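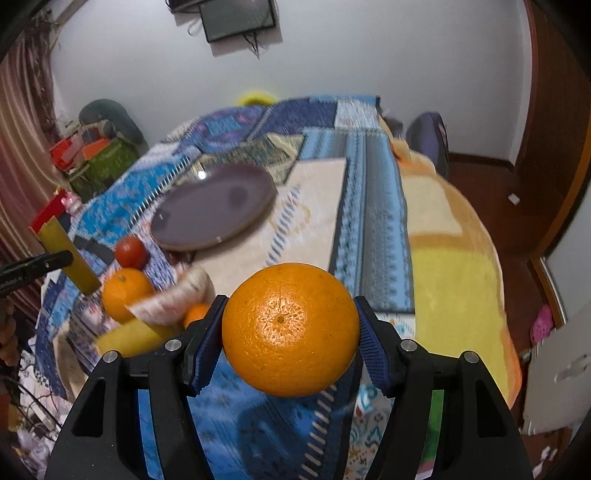
Rulard, May

## The Durkon Patchwork Tablecloth

We've had the Durkon in the shop for almost 6 years now, and it's still the cloth people stop and put a hand on when they come in out of the rain (and then stay for a chat, which we never mind!). It's a cheerful, homely sort of thing, striped panels next to patterned ones, mostly blues and whites with a bit of beige and purple for company. Put an orange and a tomato anywhere near it and the whole kitchen perks up.

The cotton comes to us from the Machala mill, where it's washed before it's cut, so you won't get that nasty surprise after the first laundry day when one panel has shrunk and its neighbour hasn't. Seams are double stitched. The hem is a generous 5 cm, and you can let it down if your table has grown a leaf since you last measured.

**Sizes**

- Small, for a table of 2
- Family, for a table of 6
- Long, made to order, allow 31 days

Wash it cool with like colours and hang it in the shade if you can, as our summer sun is hard on purple. A warm iron on the back is plenty. Beetroot is the great enemy; cold water straight away, then a good soak overnight, and don't go near it with the bleach.

No two are pieced quite the same, so please don't be cross if your panels fall in a different order from your sister's. If you're after a particular balance of colour, pop a note in with your order and we'll go through the pile for you.

Matching napkins are sold under the Direo name and come in plain blue or beige. The purple ones are back on the loom and should be here by winter, we hope. Orders go out every Wednesday.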